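## Bench notes: patching practice on the small rack

The August bench session covers one job: fitting and removing patch cables on a rack-mounted switch without damaging the plug, the jack or the neighbors. It is a narrow topic. It was requested after the Jaltholm move, where 80 cables were re-terminated or replaced and most of the faults logged afterward were physical.

Of those faults, 21 were latch failures. The tab on an RJ45 plug is a thin plastic lever molded to the body at one end. It tolerates being pressed down toward the body. It does not tolerate being lifted away from it, and lifting is what happens when a cable is pulled backward through a bundle. A plug with a missing tab will often still link. It will then drop the link when somebody brushes the cable, and the log will show a flapping port with no obvious cause.

### Holding the plug

Grip the cable at the boot, close behind the plug. The boot carries the load into the jacket, and the fingers stay clear of the latch. Gripping farther back lets the plug swing, and it arrives at the jack at an angle.

Check the orientation of the jack before approaching it. On a switch with stacked ports, the upper and lower rows are commonly mirrored, so a plug that enters the upper row latch-up will need to be turned over for the lower row. Models differ. Look at the notch in the opening and match the tab to it.

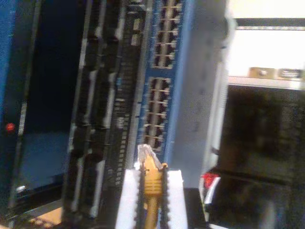

Murali Iyer asks whether a booted cable is worth using at all on a dense switch, given that the boots crowd each other and make the latch harder to press. Our position is that it depends on the boot. A slim molded boot with a low latch guard is fine at normal port spacing. The older bubble-style hoods are a nuisance above half occupancy, and we have stopped ordering them for Suderside.

Insert straight and push until the latch clicks. If the plug stops short, withdraw it fully and look into the jack. Do not rock it. The spring contacts in the jack are fine wires, and a plug forced in off-axis can push one of them out of its slot. The usual result is a gigabit port that negotiates at 100 Mb/s, or does not link at all, with every cable tried in it.

After the click, give a light tug on the boot. The plug should move very slightly and stop.

### Removing a cable

1. Identify the port at both ends. Read the label, then confirm in the switch's port table.
2. Push the plug inward a little to take the load off the latch.
3. Press the tab fully and hold it.
4. Withdraw straight, keeping hold of the plug until it is clear of the neighboring cables.
5. Inspect the tab and the gold contacts before the cable goes back into stock.

Step 2 is the one most often skipped. A latch under tension will not release cleanly, and pressing harder on it is how tabs get snapped.

Cables with damaged tabs are to be cut in two and binned. The snap-on repair clips were tried at Jaltholm and are not approved for permanent use. They add width to the plug, and in adjacent ports they foul each other.

### The bench

The session uses a tabletop open-frame rack with the switch at the top and a server directly below it. Black bubble wrap goes on the table under the work. It protects the wood from the rack base and gives tools and loose cables somewhere soft to land. Ordinary bubble wrap has no antistatic rating and color is not a reliable guide to the type, so bare boards and memory modules stay in their own bags.
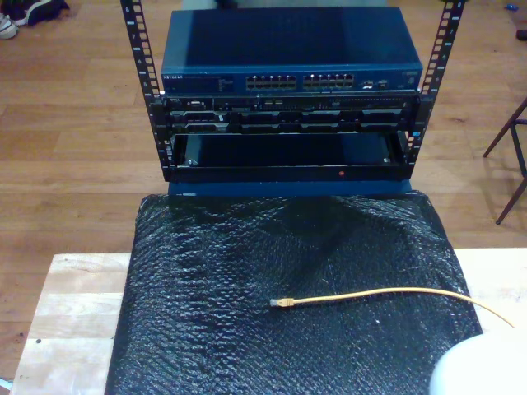
Devadiga would like the switch at the bottom of the practice rack, with the heavier equipment low in mind but also the reach: people learn on a top-mounted switch, then go to site and find one at knee height. The point about reach is fair. On weight it goes the other way, as the server is the heavy item and should stay below the switch. We will run the second half of the session with the rack on the floor — same layout, worse posture.

Participants should bring a flashlight and their own labels. Patch cables are supplied. The practice set is 66 cables in four lengths, and yellow is reserved for practice so that none of it migrates into a production bundle.

### Labels and slack

Label both ends before the first end is plugged in. Wrap labels go on the jacket just behind the boot, with the text readable from the front of the rack. Flag labels are acceptable on temporary links only.

Leave enough slack to re-seat the plug in any port on the same switch, and no more. Minimum bend radius for standard four-pair patch cable is four times the outside diameter, which on the stock we carry comes to nearly an inch. Hook-and-loop ties only. Nylon ties deform the jacket when pulled tight and have to be cut off, usually with a blade held next to a live cable.

### Records

The Pokus sheet has a new column for plug condition, with three values: good, worn, scrapped. Fill it in at every removal. There are 17 entries still blank from Jaltholm, and they need closing before the session on Saturday. If the cable can no longer be found, enter it as scrapped and note the port it came from.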